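Search stories, recipes, places Go

The year I learned to mend a jumper

By Natalie Kershaw

232 shares 2 comments

My favourite jumper has a hole in the elbow you could post a lemon through. It's bottle green, it came from an op shop in Skirkden, and I've worn it through nine winters, two house moves and one very long bout of whooping cough. Last June I put it on to take the bins out, caught my reflection in the car window and saw a triangle of bare, goosebumpy elbow poking out at the street.

My mum would have fixed it by teatime. My gran would have fixed it before it was a hole at all, when it was only a thin patch, because Gran held clothes up to the kitchen window on ironing day and went looking for trouble. I put it in a bag in the bottom of the wardrobe, along with four odd socks, a cardigan the moths had been at and a pair of jeans that had given up in the place jeans always give up.

That bag had been growing since uni. I'd moved it from flat to flat like a pet.

So I decided to learn. I'm forty-three, I can reverse a trailer and make a decent pavlova, and I couldn't sew on a button without it dangling like a loose tooth. It seemed about time!

The first attempt

I started where everyone starts, with a video, on the couch, with a glass of red. The woman in the video had beautiful hands and a linen apron and she spoke very softly about "honouring the cloth". I had a needle from a hotel sewing kit and some black cotton. Forty minutes later I had pulled the hole shut into a hard little pucker, rather like a belly button, and when I bent my arm it went ping.

The trouble, I now know, is that a hole in knitting isn't a gap to be dragged closed. You have to put something back. A darn is a tiny piece of weaving: you run your threads up and down across the hole, well into the sound fabric on each side, and then you go across the other way, over and under, over and under, until you've built a small patch of cloth where there wasn't any. You leave the thread a bit slack at each turn so the thing can stretch. And you use wool on wool, which seems terribly obvious written down.

I unpicked the belly button over a weekend with nail scissors and made the hole bigger. Of course I did.

Enter the mushroom

What changed everything was a darning mushroom. If you've never met one, it's precisely what it sounds like, a wooden toadstool you stuff inside the sock or sleeve so the fabric sits over a smooth dome while you work. I found mine in a tray of cotton reels and old zips at the Dobson market and paid four dollars for it. The cap is criss-crossed with hundreds of fine needle scratches from whoever had it before me, and I get sentimental about those scratches if I've had a cup of tea and the light's right.

You don't need one, mind. I've since darned over an orange, a light globe (the old-fashioned round kind) and the bottom of a jam jar. My sister-in-law swears by a tennis ball, though I find the fuzz gets into everything.

You do need a decent needle, with a big eye and a blunt tip, so it slides between the threads and doesn't split them. And you need yarn that's a touch thinner than whatever you're mending. I made the mistake of going thicker on my first sock and it was like walking on a pea all day. I took the sock off in the car park at work and drove home in one shoe.

A book from 1887

Once I'd got the hang of a basic darn I went a bit overboard, as I do. Our library keeps a small shelf of old household manuals out the back, and you can ask to look at them at the big table if you promise not to bring a drink. One was a girls' needlework primer printed in 1887, with a spine held together by tape and somebody's very neat pencil notes in the margins.

I loved it and I was slightly frightened of it. There's a chapter on darning damask tablecloths so that the pattern runs through the repair unbroken. There's another on re-heeling stockings, with diagrams that look like plans for a bridge. The girls using it would have been ten or eleven, and they were expected to turn out a sampler with eight kinds of darn in coloured thread before they moved on to plain sewing. I copied out the simplest one, took it home and lasted until the third row.

The tone of the thing is ferocious. A badly finished edge is described as "slovenly", and so is a knot. I'd been using knots everywhere! (You don't knot a darn, you just leave a tail and weave it in afterwards. A knot rubs, and then it makes a new hole, and there you are again.)

But I kept thinking about how ordinary the skill was. All those hands, all those evenings. My gran left school at fourteen and could have done the tablecloth chapter with the wireless on. She never once mentioned it as something she was good at. If you'd asked her what she was good at she'd have said bowls.

Loud or quiet

There are two schools in mending and people get quite heated. One lot want the repair to vanish. The other lot want you to see it from across the road, so they'll put a mustard square on a navy elbow, or stitch white stars around the torn knee of their jeans. I went to a mending night in the back room of a yarn shop called Kinda and the debate carried on through two plates of lamingtons.

I assumed I'd be a quiet mender, and I am when it comes to work clothes. Then I did the green elbow. I'd taken the jumper along to match the colour, and I stood at the shelves holding skein after skein up against the sleeve, and every green was a wrong green. Too blue, too limey, too Christmas. In the end I grabbed a rusty orange and went for it.

It took me three evenings. The edges wander and one corner is denser than the others where I got worried and went over it again. I wore it to the shops the next morning and the bloke at the deli counter said, "Nice elbow," and I was so pleased I bought more ham than I needed.

I have now darned both elbows, even though there was nothing wrong with the second.

The bag gets smaller

By spring I'd emptied the wardrobe bag. The moth cardigan took the longest, with lots of little holes that each needed only a few threads, and I did it outside on the back step while the dog slept on my foot. If you've got moths, by the way, put the garment in a sealed bag in the freezer for a couple of weeks before you bother mending it, or you'll be doing it all over again by Easter. I've had a cardigan sharing a drawer with the peas.

The jeans I did with a patch on the inside and rows of plain running stitch over the top. They've held. I wouldn't do star jumps in them.

Then other people's things began turning up. My brother dropped off a beanie. The neighbour's boy had a school jumper with a chewed cuff (his own chewing, he was very frank about it). A friend handed over a blanket made by her late aunt, the Grastance stripe pattern that used to be in all the magazines, with a tear in it as long as my hand, and I had it in the house for a month before I was game enough to start. I was terrified of that blanket. I practised the join on scraps until I could do it watching telly, and when I finally did the real one I had the whole thing spread across the bed and a lamp pulled over from the study.

She cried when she picked it up, and so did I, and then we had toast.

I don't want to make out that mending is going to save anybody's budget, let alone the planet. A good skein of darning wool can cost more than a pack of cheap socks and I've got a whole biscuit tin of the stuff now. I'm also fairly sure I've spent $200 on needles, snips, a second mushroom and a daylight lamp with a magnifier that makes my thumb look like a ham. But I notice I buy differently. I turn things inside out in the shop and look at the seams. I check for wool. I put back a lot of jumpers.

And I like what it does to an evening. I used to sit there with the telly on and my phone in my hand, not properly looking at either. You can't hold a phone and a darning mushroom. I listen to the cricket or a podcast about shipwrecks, the dog snores, and an hour goes by in which a sock becomes a sock again.

My mum came to stay not long ago and found me at it. She took the sock off me, held it up to the window exactly the way Gran used to, and turned it over to look at the back.

"Bit tight on the left," she said, and handed it over for me to fix.
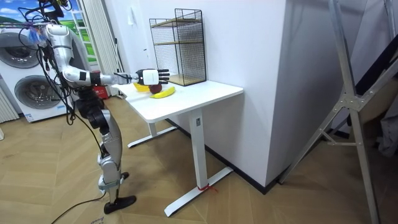

I loosened it off that night, row by row, and she sat beside me and did the other one.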